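Tiago Simões had 38 visitors to get through the workshop before noon, and he did not slow down for any of them.

"People expect it to wave," he said of the robot, which the team at Osel calls Kuketus. "I'd sooner they watched it do a chore."

The chore at the open day in May was cleaning up a work table with a scraper. Simões said his group had logged 502 practice runs at it since the winter, most of them dull.

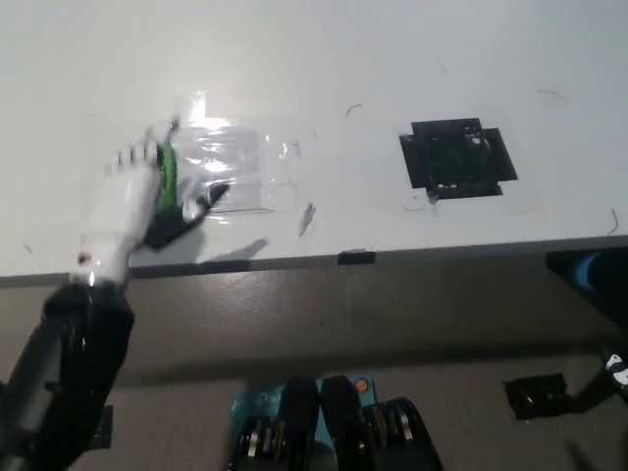

The robot's hand with the green-handled scraper, beside a piece of clear film on the table.

Cledwyn Penry, who runs the test floor, said thin plastic is harder than it looks. "It's shiny and it's see-through, so the cameras don't like it," he said. "Tape is easier to find - and a pain to lift."

Penry wants nearly 3000 runs on record before anyone talks about customers. Asked if the robot would ever be as quick as he is with a scraper, he shook his head. "Not this year. I did it for a living."

The next open day is planned for the fall.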